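Home | Fixtures | Clubs | Referees | Guides | Contact

Search this site... Go

How to Register a Team for the Pridthorpe Indoor Soccer League

Updated Oct 29, 2018

Shares 12 | Comments 5

This guide sets out the steps a club must complete to enter a team in the winter league. Entries open in November and are accepted in the order received. Returning clubs, including Flarine and Senier, follow the same procedure as new ones.

Step 1. Name a team contact. The contact must be an adult and must be reachable by phone on match nights. All notices from the league office go to this person.

Step 2. Complete the squad list. Enter the full name and date of birth of each player. A squad may hold up to 12 players, and a player may appear on one list only. Goalkeepers should be marked with the letter G.

Step 3. Record team colors. Give a first and a second choice of shirt. Where two teams clash, the team named second on the fixture sheet changes.

Step 4. Submit the form and the entry fee together. Forms may be handed in at the front desk of the Sakamoto Hall or sent by mail. A form received without the fee is held for 10 days and then returned.

Step 5. Check the confirmation. The office will send a copy of the squad list as entered. Errors in spelling or dates of birth must be reported before the first match.

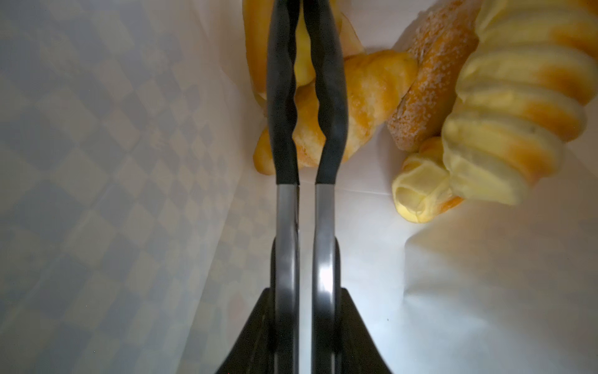

Changes after the season begins are made on the transfer form. A transferred player may take part once the office has approved the change in writing.

Each match is played in two halves of 20 minutes. Teams should report to the referee's table before the scheduled start with shin guards on and jewelry removed. A team that cannot field five players at the start time forfeits the match.

Questions about eligibility should be sent to the league office in writing.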